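Section 6. Setting up the drinks table for an open day

Of all the demonstrations in this guide, the drinks table is the one visitors remember, and it is well worth the extra half hour it asks of you in the morning. Please read the whole section through once before you switch anything on. The Minja pouring routine is the one to use throughout.

1. Put the table in front of the robot and lock its legs. Leave a clear walkway for visitors on the far side.

2. Stand the two dispensers side by side, each on its own drip tray, with the left-hand one in easy reach of both hands.

3. Start the routine from the Plivari panel and choose programme 503. The hands will open and go to their waiting places.

4. Set a cup within reach of the right hand and press Begin. The right hand takes the cup and carries it to the spout, while the left stays open and out of the way. 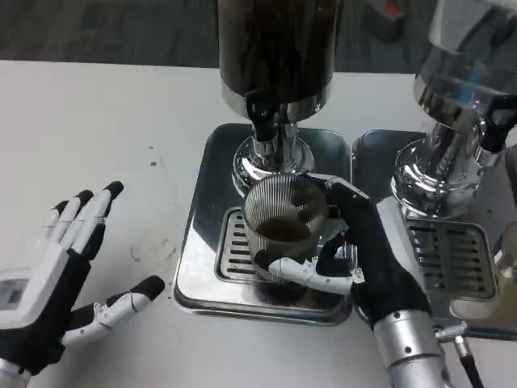 Fig. 2. Right hand holding the cup beneath the left dispenser, left hand open.

5. Watch the first pour from beside the table, with the stop button in your own hand. A small amount is plenty for showing people.

6. When you are happy, invite your visitors up - a few at a time works best, and children do love to be at the front.

Note: Ribbed cups are easier for the fingers to hold than smooth ones. Shiuli Howlader, who wrote the first version of this routine, also suggests wiping the table between groups.

Caution: Keep sleeves, scarves and lanyards away from the hands while the routine is running. Never reach in to straighten a cup. Press stop, wait for the panel to show Resting, and then move it.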